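Washing, drying and folding knitwear: your questions answered

Welcome to the Kirnwood help pages. We get a steady trickle of letters and emails about looking after knits, and more of them in October than in the rest of the year put together, so we've gathered the usual ones into one place.

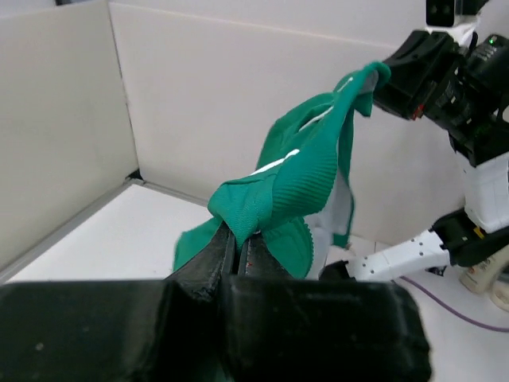

Do have a read through before you write in, as there's a fair chance your question is already answered. If it isn't, we're always glad to hear from you.

How often should I wash a knitted top?

Less often than you might think! A cotton knit worn over a vest will usually manage two or three outings with a good airing in between. Wool can go longer still. Children's things are another matter, and we leave that to your own judgement (and your own children).

Can ribbed knits go in the machine?

Most of ours can, inside out, on a cool gentle wash. The Wulten range is happy with a spin of 400. The Jernlow wool pieces should be washed by hand, and the label inside the side seam will say so.

Will the white trim pick up colour?

It can do, particularly on the first couple of washes, when greens, navies and reds all let go of a little dye. Wash the piece by itself the first time and take it out as soon as the cycle ends — it's sitting in a damp heap that does the harm. If a faint tint does appear, wash it again straight away before it has dried.

May I wring it out by hand?

Please don't, tempting as it is. Twisting pulls a rib out of line, and it doesn't always spring back. Lay the garment on a towel, roll the two up together like a Swiss roll, and press down firmly with your forearms.

Should I hang it or dry it flat?

Flat, if you have the room. Ease the ribs straight with your palms and turn it over once the top side feels dry.

How do I fold it so it stays folded?

Lay it face down and smooth it from the middle outwards. Fold each side in, sleeves and all, then bring the hem up to the neck in thirds. Pick it up from underneath with both hands, as lifting by one corner undoes all your good work.

Can I still get spare yarn for mending?

Yes, for most colours. The Baláž green is shade 492 and the cream we use for edgings is 708. Send us the shade number and your address and we'll pop a short length in the post, free of charge.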